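In Praise of the Boring Demonstration

2024-03-09

I have spent a good part of the winter with a gripper in my hand, and I want to make a case for it. I don't mean the robot. I mean the part before the robot, when a person walks up to a table and picks something up so that a learning system can see how it's done. It's my favorite job at Lotonell and I think our field undersells it terribly.

Most talk about robot learning is about models. Which one, how big, how long it trained. Fine, I like models too! But when our Karnley policy kept fumbling lids in November, we tried two new architectures and got nowhere. Then we threw out a batch of sloppy examples, recorded fresh ones over five days, and the fumbling mostly went away. Same network, same settings. The examples were better, so the behavior was better.

What made them better? Variety, mainly, and patience. The old batch was full of my own habits. I always came in from the same side, at the same speed, and I always closed a little early. A system trained on me learned to be me on a Tuesday afternoon, and it fell apart as soon as the tub was turned a few degrees. In the new set we moved the object every time, changed who held the tool, and slowed down for the last bit of the approach. That last bit is where all the good stuff lives. 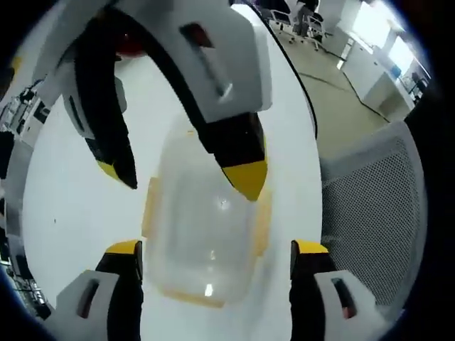
Fingers closing around a clear food container, seen from the gripper's own camera.

I love how much there is to learn in a grasp like that one. Clear plastic is a wonderful teacher. The tabletop shows right through it, the highlights slide around when you move, and the easiest thing to find may be a thin colored rim. A person doesn't think twice. A policy has to get it from somewhere, and the somewhere is us, doing it over and over under different light.

And please, leave the room alone. I've visited labs where every example is recorded in front of a gray curtain, and I understand the appeal (the numbers look great). Our Saliba set was made that way, 29 sessions of it, and it did beautifully until someone rolled a chair past. Chairs, cables, desks and bright windows are what the world is made of. If the machine is going to work in offices and kitchens, let it grow up in them.

People ask whether all this hand work will still matter once simulators get good enough. Maybe less, someday. I use simulators and I'm glad to have them. But I have yet to see one that captures how a person eases off when a tub starts to skid, and that little easing off is exactly what I want in the data.

So here is my pitch to anyone starting out, and to the folks planning Arusen next door to us: put your best people on collection for a while. Let them get bored, then let them get curious, because one follows the other pretty reliably after roughly 7 hours. Watch the recordings together. Argue about whether a slow grasp is a bad grasp. We still haven't settled that one, and I'm on the side of slow.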